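1인 쟁반 생활, 반년 써 본 사람의 미지근한 후기

올해 5월쯤부터 주변에서 다들 쟁반에 밥을 차려 먹기 시작했다. 집에 있는 시간이 길어지니 혼자 먹어도 제대로 차려 먹자는 얘기였는데, 나는 처음부터 좀 의심스러웠다. 쟁반 하나 깐다고 라면이 정식이 되나. 설거지거리만 하나 느는 거 아닌가.

그래도 샀다. 브림스테드(Brimstead)라는 편집숍에서 할인하길래 밤에 누워서 눌렀다. 이런 물건은 꼭 밤에 산다. 상품 설명에는 '식탁의 온도를 바꿔 주는 한 장'이라고 적혀 있었다. 무슨 뜻인지는 아직도 모르겠다. 후기가 643개나 달려 있었는데 읽어 보면 절반은 "배송 빨라요, 아직 안 써 봤어요"였다. 안 써 본 사람들이 준 별 다섯 개를 믿고 나도 주문한 셈이다.

색은 연한 베이지로 골랐다. 흰색은 김치 국물이 무서웠고, 진한 색은 물 자국이 보일 것 같았다. 베이지라고 김치 국물을 피해 가는 건 아니다. 카레는 더하다. 먹고 바로 닦으면 괜찮은데, 바로 닦을 사람이면 애초에 쟁반이 필요 없지 않을까 싶다.

제일 불만인 건 크기다. 우리 집 식탁은 넓은 편이 아니다. 쟁반을 놓으면 커피잔 놓을 자리가 애매해진다. 쟁반 위에 올리면 되지 않느냐고 할 텐데, 잔에 받침까지 얹으면 밥그릇, 국그릇, 반찬 접시가 서로 밀어낸다. 그래서 커피는 늘 쟁반 밖으로 쫓겨난다. 한 상을 깔끔하게 모으려고 산 물건인데 결국 상이 두 군데로 나뉜다. 사진 잘 찍는 사람들은 이걸 여백이라고 부르던데 나한테는 그냥 자리가 모자란 거다.

그리고 글씨. 나는 그릇이든 쟁반이든 뭐가 적혀 있는 걸 별로 안 좋아한다. 회색 말풍선 안에 "hi~"라고 쓰여 있는데, 아침 일곱 시에 눈도 덜 뜬 상태로 쟁반한테 인사를 받으면 기분이 묘하다. 물결표까지 붙어 있다. 동생은 귀엽다고 한다. 동생은 우리 집에서 아침을 먹지 않는다. 위쪽에 필기체로 살짝 눌러 찍은 로고는 차라리 낫다. 잘 안 보이니까.

나무젓가락 얘기도 해야겠다. 쟁반을 사니까 쇠젓가락이 갑자기 없어 보여서 나무로 바꿨다. 이게 이런 물건의 무서운 점이다. 하나를 사면 옆에 있던 것들이 전부 미워진다. 나무젓가락은 입에 닿는 느낌이 부드럽고 뜨거운 국에 넣어도 손이 편하다. 여기까지는 인정. 대신 물기를 잘 말려야 한다고 해서 설거지 후에 따로 세워 두는데, 귀찮아서 몇 번은 그냥 눕혀 놨다. 관리를 잘하면 오래 쓴다는 말은 어느 물건에나 할 수 있는 말이라 별로 참고가 안 된다.

세로로 잔주름이 들어간 흰 컵은 쟁반보다 먼저 있던 물건이다. 이건 칭찬한다. 골이 있어서 손에서 덜 미끄러지고, 어디에 놔도 얌전하다. 받침에는 가느다란 어두운 테두리가 둘러져 있어서 컵만 있을 때보다 조금 차려입은 느낌이 난다. 받침이 꼭 필요한가 물으면 역시 대답이 궁하다. 숟가락 내려놓을 데가 생기는 정도. 커피 골 사이에 얼룩이 끼지 않느냐고 댓글로 물어보신 분이 있었는데, 주름이 바깥쪽이라 나는 별로 신경 쓴 적이 없다.

그럼 밥은 더 잘 차려 먹게 됐느냐. 궁금해서 지난달 31일까지는 없는 11월 대신 10월 한 달을 달력에 표시해 봤다. 쟁반 꺼낸 날에 동그라미를 쳤는데, 앞의 두 주는 동그라미가 줄줄이 이어지다가 뒤로 갈수록 드문드문해진다. 마지막 주는 거의 비어 있다. 다이어리 쓰는 속도랑 똑같이 식었다. 동그라미 친 날에도 메뉴는 계란밥이 많았다. 쟁반이 요리를 해 주지는 않으니 당연하다.

좋은 점도 적어야 공평하겠지. 옮길 때는 확실히 편하다. 부엌에서 식탁까지 두 번 갈 걸 한 번에 간다. 테두리가 올라와 있어서 국을 조금 흘려도 식탁까지는 안 번진다. 다 먹고 통째로 들고 가면 정리도 빠르다. 이건 급식판의 장점 아니냐고 하면 맞다. 나도 먹으면서 몇 번 그 생각을 했다.

주말에는 여전히 꺼낸다. 오늘도 꺼냈다. 늦은 점심으로 우동을 끓이고, 커피는 또 쟁반 바깥에 뒀다. 더 작은 쟁반을 사면 해결될 것 같다는 생각이 들어서 브림스테드 장바구니를 열었다가 일단 닫았다. 할인이 51퍼센트까지 내려가면 그때 다시 고민해 보기로.

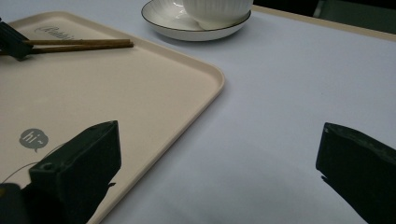 쟁반에 나무젓가락, 컵은 오늘도 바깥자리.

이 블로그는 더 나은 이용 환경을 위해 쿠키를 사용합니다. 계속 이용하시면 쿠키 사용에 동의하는 것으로 간주됩니다. 동의 | 자세히 보기

문의하기 | © 2020 미지근한 살림 | 맨 위로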